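# 4월의 Zimier 연구동 방문기: 멈춘 로봇 팔에 대해서

저는 한국어를 배운 지 오래되었지만 긴 글을 쓰는 것은 아직 조심스럽습니다. 틀린 표현이 있으면 너그럽게 읽어 주시기 바랍니다. 지난 4월에 저는 Zimier의 공개 견학에 참가했습니다.
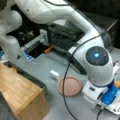
견학은 오전 9시에 시작되었습니다. 접수처에서 이름표와 보안경을 받고, 안전 안내문에 서명을 했습니다. 안내문은 2장이었고, 한국어와 영어로 쓰여 있었습니다. 저는 두 언어를 다 읽어 보았는데, 영어에는 "로봇이 정지해 있어도 손을 넣지 마십시오"라는 문장이 있었고 한국어에는 "작동 중에는 손을 넣지 마십시오"라고만 되어 있었습니다. 그때는 작은 차이라고 생각했습니다. 나중에 이 문장을 다시 생각하게 되었기 때문에 먼저 적어 둡니다.

안내를 맡은 분은 Ornella Cirillo 씨였습니다. 이탈리아에서 오신 분이고, 한국어와 영어를 섞어서 설명하셨습니다. 저도 외국인이어서 그분의 말이 오히려 듣기 편했습니다. 문장이 짧고, 어려운 말을 쓰면 꼭 한 번 더 쉽게 말해 주셨습니다.

## Skumia 작업대

우리가 가장 오래 있었던 곳은 Skumia라고 부르는 작업대였습니다. 흰색 로봇 팔이 회색 탁자 위에서 물건을 옮기는 시험을 하는 곳입니다. 탁자에는 둥글고 얕은 접시가 있고, 접시 가까이에 작은 흰색 블록이 놓여 있었습니다. 그날 준비된 시험은 그 블록을 집어서 접시에 올리고, 다시 집어서 나무 상자에 넣는 것이었습니다. 사람에게는 아주 쉬운 일입니다. 그러나 로봇에게는 매번 조금씩 다른 일이 된다고 했습니다. 블록이 놓인 각도가 조금만 바뀌어도 팔은 다른 길을 골라야 합니다.

팔을 움직이는 프로그램의 이름은 Baptiste입니다. 왜 이런 이름인지 물어본 사람이 있었는데, Cirillo 씨는 처음 만든 사람이 정했고 그 사람은 이제 회사에 없어서 모른다고 대답했습니다.

시험 횟수에 대해서도 설명이 있었습니다. 같은 작업을 지금까지 2000번 반복했고, 그동안 비상 정지가 필요했던 경우는 3번이었다고 합니다. 저는 이 숫자를 수첩에 적었습니다. 제 수첩을 다시 보면 바로 그 아래에 크게 "멈춤"이라고 쓰여 있습니다.

## 무슨 일이 있었는가

첫 번째 시연은 문제가 없었습니다. 두 번째 시연에서 팔이 접시 위까지 내려갔다가 다시 올라가는 중에, 갑자기 움직임이 느려졌습니다. 그리고 아주 짧은 시간 떨리는 것처럼 보였고, 그다음에 완전히 멈추었습니다. 큰 소리는 나지 않았습니다. 저는 고장이 나면 경보가 울릴 것이라고 생각하고 있었는데, 너무 조용해서 처음에는 시연의 한 부분인 줄 알았습니다.

제 옆에 있던 방문객 한 분이 탁자 쪽으로 한 걸음 나가서 손을 뻗었습니다. 블록이 접시 가장자리에 걸쳐 있었기 때문에, 아마 바로 놓아 주려고 한 것 같습니다. 친절한 마음이었을 것입니다. Cirillo 씨가 바로 "손, 뒤로!"라고 말했고, 그분은 놀라서 물러났습니다. 다친 사람은 없었습니다.

그다음 Cirillo 씨는 비상 정지 버튼을 눌렀습니다. 저는 이것이 이상했습니다. 이미 멈춘 기계를 왜 다시 멈추는지 이해하지 못했습니다. 그래서 질문을 했습니다.

## 두 가지 멈춤

그분의 대답을 제가 이해한 대로 정리하겠습니다. 기술자가 아니기 때문에 정확하지 않은 부분이 있을 수 있습니다.

로봇 팔이 움직이지 않는 상태에도 종류가 있습니다. 하나는 프로그램이 기다리고 있는 상태입니다. 이때 모터에는 전기가 들어가 있고, 조건이 맞으면 팔은 다시 움직입니다. 또 하나는 비상 정지를 눌러서 모터의 힘을 끊고 브레이크를 건 상태입니다. 밖에서 보는 사람은 두 상태를 쉽게 구별할 수 없습니다. 그 두 번째 시연에서 팔은 첫 번째 상태에 있었습니다. 다시 말하면, 그분이 손을 뻗었을 때 팔은 다시 움직일 수도 있었습니다.

저는 관절에 켜져 있던 작은 파란 불빛에 대해서도 물었습니다. 파란색이면 안전하다는 뜻인가요? Cirillo 씨는 방문객이 불빛의 색만 보고 판단하면 안 된다고 했습니다. 장비마다 색의 뜻이 다르고, 이 건물 안에서도 통일되어 있지 않다고 합니다. 솔직한 대답이라고 느꼈지만, 조금 걱정이 되는 대답이기도 했습니다.

## 원인으로 의심되는 것

비상 정지를 한 뒤에 직원 두 분이 와서 기록을 확인했습니다. 우리는 바닥의 노란 선 뒤에서 기다렸습니다. 기다리는 시간이 길어서 다른 방으로 간 사람도 있었지만, 저는 남아 있었습니다.

화면에 나온 기록은 관절 하나에서 예상보다 큰 힘이 느껴졌다는 내용이었습니다. 팔이 무엇인가에 부딪혔다고 판단하면 Baptiste는 속도를 줄이고 멈추게 되어 있습니다. 하지만 그 순간 팔은 아무것에도 부딪히지 않은 것처럼 보였습니다. 그래서 직원들은 검은 케이블을 먼저 의심했습니다. 긴 케이블이 팔 앞쪽을 지나 탁자 위로 느슨하게 내려와 있었는데, 팔이 올라갈 때 이 케이블이 당겨졌을 가능성이 있다고 했습니다.

케이블을 고정하는 부품은 Jikix라는 업체의 클립을 쓴다고 들었습니다. 직원 한 분이 클립의 위치를 손으로 확인하고, 원래 자리보다 밀려 있는 것 같다고 말했습니다. 다만 언제 밀렸는지는 알 수 없고, 이것이 정말 원인인지도 그 자리에서는 확정하지 않았습니다. "아직 모릅니다. 같은 조건에서 다시 해 봐야 압니다"라는 말을 그대로 옮겨 적었습니다. 전에 있었던 비상 정지와 같은 종류인지도 물어보았지만, 기록을 비교해야 한다는 대답이었습니다.

시연은 다시 하지 않았습니다. 기대하고 온 분들은 실망한 얼굴이었습니다. 저는 이 결정이 옳다고 생각합니다. 원인을 모르는 상태에서 방문객 앞에서 다시 움직이는 것은 무리한 일입니다.

## 제가 건의한 것

견학이 끝나면 의견을 쓰는 종이를 줍니다. 저는 다음과 같이 썼습니다.

- 안전 안내문의 한국어 문장을 영어와 같게 고쳐 주십시오. 정지해 있을 때도 손을 넣으면 안 된다는 말이 꼭 필요합니다.
- 노란 선을 탁자에서 더 멀리 그려 주십시오. 지금은 한 걸음만 나가면 손이 닿습니다.
- 시연을 시작하기 전에, 팔이 중간에 멈출 수 있다는 것을 말로 설명해 주십시오.
- 케이블의 위치를 시연 전에 확인하고 기록해 주십시오.

Cirillo 씨는 종이를 받아서 그 자리에서 끝까지 읽었습니다. 안내문의 번역이 다르다는 것은 몰랐다고 하면서 제 이메일 주소를 물었습니다. 며칠 뒤에 짧은 답장이 왔습니다. 안내문은 새로 인쇄했고, 노란 선은 바닥 공사가 필요해서 그동안은 이동식 울타리를 세운다고 했습니다. 케이블에 대해서는 아직 시험하는 중이라고 쓰여 있었습니다.

## 가실 분들을 위해

견학은 무료이지만 미리 신청해야 합니다. 건물 안은 조금 춥기 때문에 얇은 겉옷이 있으면 좋습니다. 소매가 넓은 옷은 접수처에서 걷어 올리라고 합니다. 가방은 사물함에 넣어야 하고 수첩은 가지고 들어갈 수 있습니다. 질문은 많이 해도 괜찮습니다. 제 질문이 제일 많았던 것 같은데, 싫은 얼굴을 하는 직원은 없었습니다.

정류장에서 건물 입구까지는 오르막길이고 표지판이 잘 보이지 않습니다. 저는 한 번 지나쳤다가 돌아왔습니다. 케이블 시험의 결과를 듣게 되면 이 글 아래에 추가하겠습니다.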